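**Folding small cloths: thirds or quarters?**

**mosquera_38** — 2024-05-11
I have a stack of printed cloths with bound edges and I can't settle on a fold. Quarters sit flat, but the binding ends up doubled at one corner and the pile leans. Thirds look better and take up more of the shelf. What do you all do?

**Drurkska**
Quarters. Iron the binding first and the lean goes away.

**deisy_giraldo**
I don't iron cloths. I fold so one bound edge runs along the front, then I can grab it from a stack. Doodle print with the teal edge:
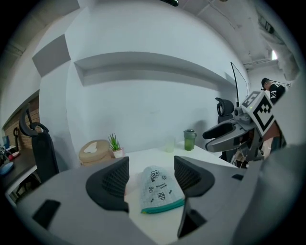 *Folded, binding at the bottom. Plant and green shaker stay at the back by the wall.*

I do the folding on the white table and leave the back row where it is. Moving the plant every time got old.

**Trimis141**
I'd clear the table first. A glass next to folding is asking for trouble.

**deisy_giraldo**
It's against the wall, and a cloth that size doesn't need much room. Sheets I do on the bed.

**Drurkska**
Still say iron. Two minutes for the whole pile.

**drarnel**
Rolling works too if you have a drawer — not on a shelf, they come undone.

**mosquera_38**
No drawer. I'll try the edge in front and skip the iron for now.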